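Kirholm 5 - the planner that finally talks to both arms

By Siu-fong Lu
1 December 2019

I've been writing pick-and-place code for longer than I'd like to admit, so when Ziteck asked me to do the page for Kirholm 5 I said yes before they'd finished the sentence! It's our motion planning package for two-arm benches, and the big news is the shared scene model. Both arms plan against the same map of the table, cups and all, so you don't end up writing your own "please don't hit your neighbor" script (I have written three of those).

My favorite test task is still cups and a can. Cups that nearly touch are mean to a planner - there's hardly any room for the fingers, and the rims love to confuse a depth map.
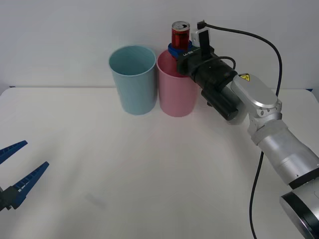
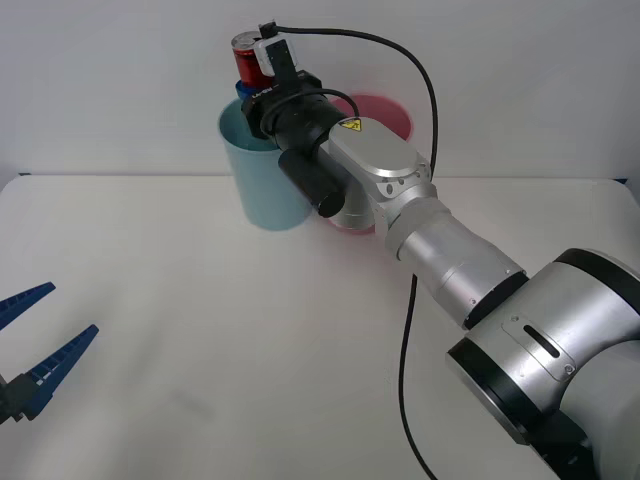
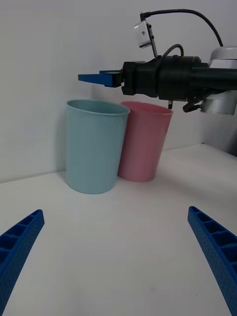
Blue cup, pink cup and the right-hand arm. The red can is in the gripper in the first two views; the third is from the other arm's wrist camera.

You set approach height, tilt limit and release point in one panel, and the preview redraws while you drag. The log keeps your last 1000 plans, and you can replay any of them at quarter speed, which I do way too often. Wrist cameras plug in through the Larside driver, and Cormac Ó Dálaigh rewrote the calibration wizard in June (thank you, Cormac!!). Single-arm licenses carry over.

136 shares | 5 comments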